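Skorkard Robotics Forum > Student Teams > Build Logs and Help

Thread: Wrist cam and shiny plastic, anybody beat this?

dirkik_bench
Posted September 6, 2021

Hi all! Second-year student on the Dirkik project here. Our class has us doing pick and place with a two-finger gripper, and we picked colored plastic containers because they were cheap and easy to tell apart (or so we thought). The detector is a small color model we trained over August on 2,114 labeled pictures from the wrist camera. On matte stuff it does great. On anything glossy it goes a bit nuts, and the glare gets marked as an object way more than I'd like.

The other headache is getting close. Once the fingers are down near a wall, there's so much blue in view that the thing has no clue where the rim is. I've been staring at these all evening:
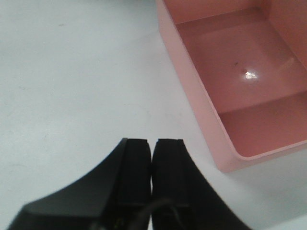 Pink tray, fingers shut or nearly so.
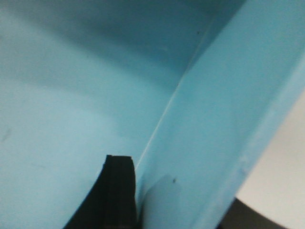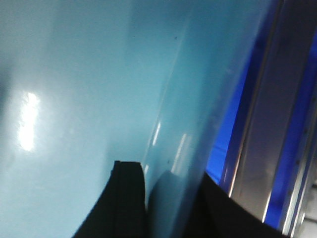

grakora_kid
First thing I'd do is lock your exposure. We left ours on auto all last season at Grakora and every time the arm came down over something pale the whole picture shifted. Took us forever to figure out it wasn't the model. Set it by hand, a little darker than looks nice to you, and retrain.

toolchanger
I'm going to disagree with that a little. Locking exposure helps with color drift, sure, but a hot spot on glossy plastic is still a hot spot. You need to change the light. Tape some baking parchment under the lamp, it costs nothing.

grakora_kid
Parchment under a hot lamp in a school lab, what could go wrong lol. But yeah ok, do both.

dirkik_bench
Our lights are LED so I think we'd be safe, but I'll ask before I tape anything to the ceiling! Exposure was on auto, by the way. Kind of embarrassed about that.

frota_fan
Why are you using the wrist cam at all for the last bit? On Frota we find the rim from higher up, save that position, and then go in blind. Close up you've got nothing useful to look at anyway. Works fine for us.

toolchanger
Works fine until somebody bumps the table. Blind approach is how our team bent a finger two days before the demo. I'd keep the camera on and just ask it an easier question, like "is there an edge in this part of the picture, yes or no."

frota_fan
We clamp our stuff down, so nobody bumps anything. Different rules I guess. Does your class let you fix the containers in place?

dirkik_bench
Nope, they have to be loose and at a random angle. That's where most of the points are, sadly.

frota_fan
Ah ok, then scrap what I said. Go with the edge thing.

mapleleg
Check how many of your labeled pictures are close-ups. If it's like ours, nearly all of them were from up high, and then of course it falls apart near the wall. We added 700 close ones and that did more than any lighting change.

dirkik_bench
Just went and looked. 748 of ours are from near the container and almost none of those are the glossy ones, so yeah, that's a pretty big hole. Going to lock exposure tonight, shoot a new batch tomorrow and post the numbers when it's done training. Thanks everybody!

toolchanger
Keep the old weights somewhere before you retrain. Ask me how I know.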